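Student Projects > Safety Checks

Two-arm bench check, Forton project room, 23rd April

I did the walk-round this morning before the juicing group got going, and as usual I've scribbled more than the form has room for. Thulani Pretorius asked for "just ticks, please", so sorry, Thulani! Ticks first, chatter after.

1. Emergency stop in reach of whoever is supervising: OK. Pressed it, both arms went dead, reset fine. Shireen had a go as well, as she's second supervisor this term.

2. Arms fixed to the base, no wobble: OK. Gave each one a good shove with the power off.

3. Cables on the outside of the arms: OK WITH COMMENT. They need enough slack for the wrist to turn, but I don't love big loops when there's a bowl nearby (we all remember December). Please run each arm through its full reach, slowly, before any fruit comes out.

4. Speed limit set to the student setting: OK. It was on 15 per cent when I looked, leave it there.

5. Gripper fingers: OK. Washed and checked for chips. Anything going near food gets checked again at the end, and the sheet signed.

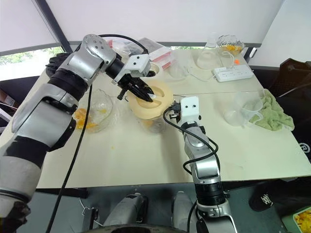

Can the students eat what the arms make?
Sadly it all goes in the food waste bin, as the grippers are not food-safe and we have no way of making them so.

6. Power strip on the table: ACTION. I'd much rather it lived underneath, well away from anything with juice in it. Unathi Tshabalala has the key to the cupboard with the clips (ask nicely). Until it's moved, no pouring on that side, please.

7. Glass on the table: ACTION. We've got plastic jugs and I'd like plastic bowls to match. Dineo Potgieter is putting in an order with Mthembu, ref 1633, and I've asked for a plastic stand-in for the container under the juicer too.

8. Table top: COMMENT. Fruit bits get everywhere and then they get on the floor and then somebody skids. Wipe between runs, and do the seam between the two panels properly, it's a swine for holding pulp.

9. Hands out while the arms are live: OK, but I had to say it 3 times. If the fruit slips, stop the arms and then reach in.

Items 6 and 7 stay open until I've seen them sorted. Next check is Þórarinn Brøndum's turn, and the blank forms are in the tray by the door.

Recent items
Tarard arm: how to book a slot
Battery charging rota
Andstead schools robot day: what to bring
Lost property from the project room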